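The iron in the drawer

Every household has a drawer where good intentions go to be filed. Ours, in March, gave up a dead radio, a bedside lamp with a wobble and a soldering iron I had bought in my twenties and used twice, once on purpose.

Mending is back, apparently. At the repair evening in Dernavville the queue starts before the doors open, and most people in it are holding something that would cost less to replace than to park beside. Olesia Zakharchenko runs the soldering table. She allows five people at a time and gives each of them 30 minutes, the first 20 of which go on scraping old muck off whatever they have brought.

Her rules are few. Tin the tip before you start. Heat the joint and let the joint melt the solder. Put the iron back in its stand every single time, even if you are only reaching for your tea - especially then.

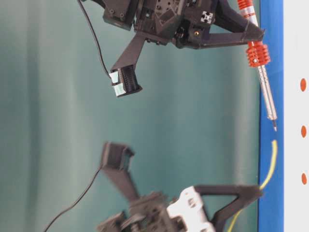 Dalibor Oravec thinks beginners are far too frightened of heat. They buy the weakest iron in the shop, he says, then hold it against the board for so long that everything nearby cooks. Go in hot, get out quickly, and stop blowing on it.

I went in hot. My first joint looked like something a pigeon had left. My fourth was merely ugly, and Olesia gave it a tug and said it would hold, in the tone of a dentist approving of one tooth.

The radio now plays, though only on one station and mostly brass bands. The lamp still wobbles. I have moved the iron to a shelf, where I can feel guilty about it at eye level.

Comments (3)

Iveta Zeman
A damp sponge is fine but brass wool is better. My tips last twice as long.

Ctibor Polák
Brass bands are a feature. Leave it alone.

Vendula Šindelář
Does she do toasters?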